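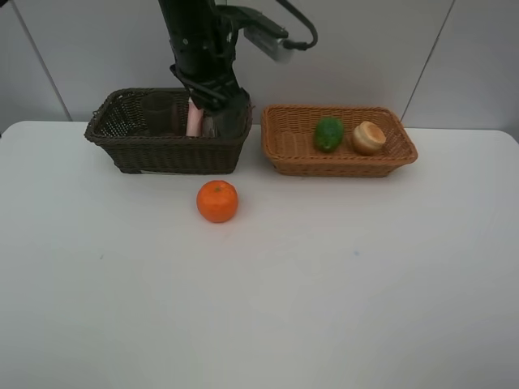
17 Mar 2021

Rain gauge read at 7:15, 4 mm. Barometer steady overnight.

Spent the morning on the well pump at Trastwood. The pressure switch has been cutting in at the wrong point again, so I took the cover off, cleaned the contacts with a strip of card and reset the cut-in by a turn and a half of the large nut. Left the small nut alone. The tank precharge was low as well, which explains the short cycling better than the switch does. Drained it down and pumped it up with the hand compressor. Ran the kitchen tap for two full cycles and timed the second. Acceptable.

Malou Ragnarsson phoned at 11 about the storage tank. The Krawczyk quote is for 930 gallons delivered, pad not included. Her view is that we should pour the pad in July when the track is firm enough for the truck. Mine is that gravel over compacted fill will carry it, and gravel can be spread in any month. We left it there. I am to send her the slope measurements from the shed corner to the fence.

Took those after lunch. The fall is greater than I had written down last year – I suspect I measured from the wrong post. Old figure crossed out in the green book, new one entered beside it.

The sediment filter was brown all the way through. Changed it. Two cartridges left on the shelf, so I need to order before the end of the month. The Millus ones fit but the O-ring is thinner and needs more grease. The housing wept at the thread until I backed it off and seated the ring again.

Angharad Skyrme returned the pipe wrench and borrowed the torque wrench. She has the same trouble at Lullulach with iron staining and is thinking of an aeration tank. I said to get the water tested first, including pH.

Still to do: lag the 300 mm of exposed pipe behind the pump, label the bypass valve, write to Krawczyk about the inlet size.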